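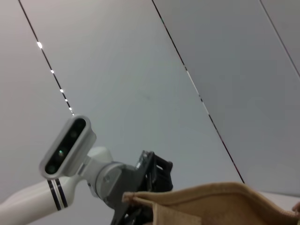

To: Cutlow Residents list
Date: 20 Jan 2019
Subject: Re: Re: heating bills and the colour of the water

Good evening to all,

I answer below to the message from the second floor, which I read twice to be sure that I understood it.

> Has anyone else had brown water from the hot tap in the mornings?
> It clears after a while. Also my heating share for last year is
> 1230 dollars and the neighbour with the same flat pays 300 less.
> Who do we write to, Avico or Hollmann?

For the water, please write to Hollmann. They look after the boiler and the pipes in the cellar. I had the same colour in October, on the kitchen side only, and they came and flushed the line. Since then I see it only when I return from a long weekend. If you can, fill a glass in the morning and keep it, so the man can look at it.

For the bill, it is Avico. They read the small meters on the radiators and they make the calculation. The same flat does not always mean the same bill. My own flat is on the corner and has two outside walls, and I pay more than the flat in the centre with the same number of rooms. But 300 is a large difference, I agree with you.
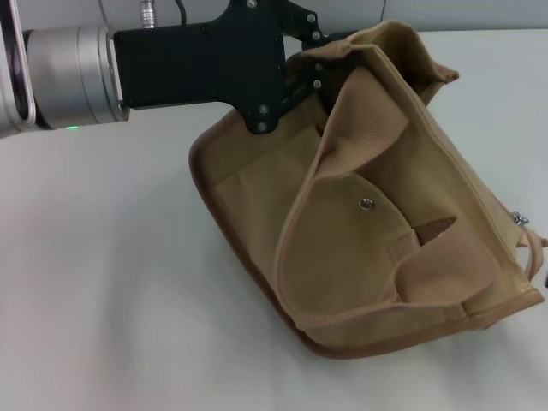

I would ask them for the sheet with the readings of each radiator. On mine, the bedroom was written as 52 units, and the meter itself showed clearly less. They corrected it after my second letter – the first letter had no reply at all. Please put your flat number in the subject line, otherwise it goes to the general office and stays there.

One more thing, for those who still have the old valves from Cliltora. The numbers on the knob are not degrees. For a long time I believed that 3 was very low, and I kept everything on 5, also at night. Now I leave the living room on 3 and close the hallway door, and it is warm enough for me.

If somebody still has the Avico letter from the year before, could you please send me a copy? I would like to compare the price per unit. I have looked in all my folders and I cannot find mine.

With kind regards,
Third floor, corner flat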